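Week 4 notes: from "what is it" to "which way does it face"

Last week we got as far as a detector that puts a label and a score on each object. Great start, and for a sorting line with a suction cup you could nearly stop there! For a hand with fingers you can't, so this week is all about orientation.

Take a bottle lying on its side. Its long axis gives you an angle, but an axis has no arrow on it, so the angle is only known up to a half turn. To get the arrow you need a feature that breaks the symmetry, and the cap is a lovely one (clear plastic is hard on depth sensors, so look for it in the color image).

The planner in Drustum runs in this order:

1. Segment the objects and fit an axis to each mask.
2. Find the cap end and flip the axis if needed.
3. Generate grasp candidates along the body. We use 500 per object.
4. Throw out any candidate where the open fingers would hit a neighbor.
5. Score what's left and send the best one to the arm controller.

Step 4 is where most of the fun is. Two bottles side by side leave almost no room for a thumb between them, and a planner that looks at one object at a time will happily pick a grasp straight through the other one. Try it in the simulator with the collision check turned off, it's very instructive!

Also worth playing with: which arm gets the job. The default cost is plain reach distance, so a target on the right of the table goes to the right arm. Add a term for the wrist angle and watch some of those choices change.

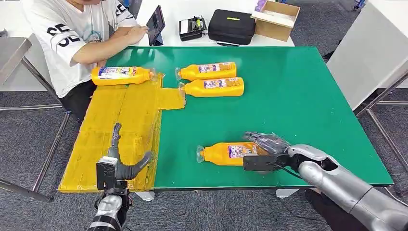
Katia Bellini asked whether grasping near the base is always the better choice, given that the cap end is easier to find. Her point was that a base grasp leaves the cap free for whatever comes next, but the weight hangs out in front of the fingers, and a full bottle could tip in the hand. Both halves of that belong in your cost function, so try a weight for each and plot the results.

Homework: run the planner on the 103 saved layouts and bring your two worst failures to lab. Keep the candidate logs, we'll replay them together.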